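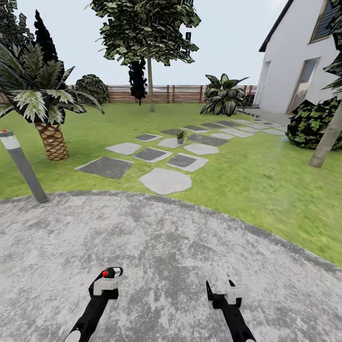

Zokomus Duty Hours
Overtime and extra duty records for police and city departments

Made by Ivix
Current version: released 1st April

Product overview

Zokomus Duty Hours is a program for recording overtime in police departments, sheriff offices and other city services that work in shifts. It keeps the hours, the reason for the hours, and the name of the supervisor who approved them, all in one record. The finance office sees the same record as the watch commander, so both sides work from the same number.

Many departments still collect overtime on paper slips. The slips arrive at payroll at the end of the pay period, and only then does the city learn how much a long event has cost. With Zokomus the cost is visible on the next morning. When the council asks what was spent on a parade, a storm or a week of demonstrations, the report can be printed the same day.

How the work goes

The officer enters the start and the end of the extra duty on a phone or on a station computer. The officer chooses an event code from the list of the department. The supervisor receives the entry, and can approve it, return it with a note, or divide it between two event codes. After approval the entry is locked. If a correction is needed later, the old value stays in the record together with the new one, and with the name of the person who made the change.

There is no need to install anything on the phone. The entry page opens in the normal browser.

What is included

Entry of overtime, court time, call-back and standby
Event codes, with a budget limit for each code if you wish
Warning to the supervisor when an officer comes near the limit of hours set by the department
13 ready reports, among them cost by event, by unit and by pay period
Export to payroll as a plain table file
Comp time balance for every employee
Public summary report, without names, for posting on the city website

Pay rules

Every labor agreement is different, and we do not try to guess yours. Before the start, our staff reads the agreement with you and writes the rules into the program: minimum hours for call-back, night difference, holiday rate, rounding. You receive these rules also in a written form, in normal sentences, and the union representative can read them too. We recommend to do this reading together. It takes one afternoon more but it saves many complaints later.

If the agreement changes, send us the new text at least two weeks before it is valid. Changes of rules are part of the yearly price.

Editions

Zokomus Small: for departments with up to 50 employees. All reports are included. One payroll export format.

Zokomus City: for departments with up to 200 employees. Several departments can share one installation, for example police, fire and street maintenance, and each one sees only its own people.

Above this size please ask for the Cendent module. Cendent adds mutual aid billing, when your officers work in another city and the hours must be invoiced there. It can be bought only together with Zokomus City.

Moving from the old system

We can bring in earlier records from a spreadsheet. Please clean the list of employees first: one row for one person, and no empty badge numbers. Scanned paper slips cannot be brought in automatically. If you have used the Rácz time clocks, the clock data can be read directly, also from the older models with the gray display. For clocks of other makers, write to us with the model name.

Training

Training is held online, in two parts. The first is for supervisors, the second is for payroll and finance. Officers usually do not need training, but there is a one-page guide which you can hang in the briefing room. Fadwa Hegazy leads the trainings and also answers the questions which come after.

The next group training is in September. Training only for your department can be arranged on any workday.

Questions and price offers

For a price offer please contact Edit Deák in the sales office. Tell her the number of employees, the number of departments, and the name of your payroll program. If your city must buy by public tender, please send the tender documents with the first message.

Not included in the price: time clocks, badge readers, printed forms.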